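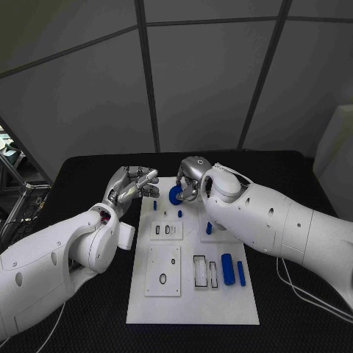

Where we are with the peg board, Tue 31 December

Hi Gyula — quick one before the holiday! The white board is on the black table at Humthorpe and I'm pretty happy with it. The small blue pegs sit up near the top, the raised plate with the two oblong slots goes just below them, and the big square plate (the one with the round hole and the oval) has the lower left corner to itself.

Money first, I know you'll ask. We've spent $2,089 of the $2,519, and the rest is set aside for a second board.

Still to do:

The blue disc. I'd like a spare, so I've asked Dudek for a price.

The slot fixtures. I love the black outlines — please let's keep them on board two!

I'll send the next report in May, with the parts list attached.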